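Pradlow Crossroads Heritage Sites
Site condition checklist, with comments

Round: July
Covers: former store, chapel burying ground, Stirkine mill footings, Seo Road marker, reading room
Ratings: OK / Watch / Repair / Not reached

1. Former general store, Stirkine Road

Roof, street side: OK
Roof, rear: Watch. Two shingles slipped near the chimney. No stain on the ceiling under them yet.
Gutters: Repair. The north downspout has come away from the wall and drains onto the foundation. Same comment as last round.
Front steps: OK. Handrail tightened.
Cellar: Watch. Damp along the east wall up to the second course of stone. The old coal door still does not close all the way.
Date board over the door: OK. Reads 1869 on the board, but the deed is later. Leave the board alone until the wording is settled.

2. Chapel burying ground

Fence: Repair. Section along the lane leans outward. Keep the mower off that side.
Gate and latch: OK
Stones: 67 on the plan, 67 found. The Sindimau family stone has a new crack across the base. Do not try to straighten it. Photograph from the front and the left side each round so the crack can be compared.
Trees: Watch. Dead limb on the big maple, over the path.
Chapel outline: Corner pegs all in place. The chapel was pulled down before the road was widened, and the south wall line now runs under the shoulder.

3. Stirkine mill footings

Access path: OK in dry weather. Slick clay at the bottom.
Footings: Watch. Roots in the west wall again. Cut, do not pull.
Wheel pit cover: OK. Padlock oiled. Key 2 fits, key 1 does not, and the tag on key 1 needs changing.
Creek bank: Not reached. Too overgrown to get down to it. Carry over to next round.

4. Seo Road marker

Post: OK
Panel: Watch. Lower left corner is lifting. The text gives the distance to the landing by the old road, before the bend was taken out, so visitors who check it on a modern map get a different figure. Add a line when the panel is redone.
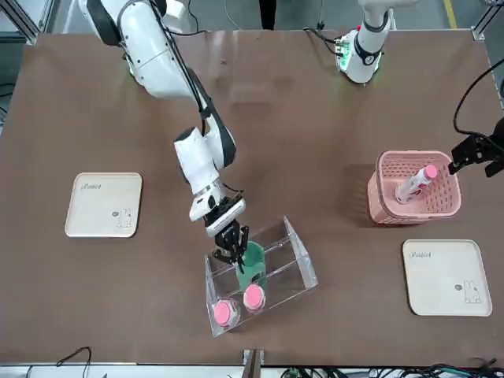
Sight lines: Repair. Sumac is hiding the marker from cars coming from the east.

5. Reading room

Smoke alarm: OK, tested.
Extinguisher: OK. Tag in date.
Exit door: OK. Opens freely. Keep the map boxes out of the hallway.
Humidity log: Gaps in the second half of the month. Please fill it in even when the reading has not changed.
Map drawers: Watch. Drawer 2 sticks. The township survey is in it, so lift as you pull.
Accession 1159 (store ledger): Spine loose. Use the cradle and do not photocopy.

Carried over to next round: creek bank, key tag, north downspout.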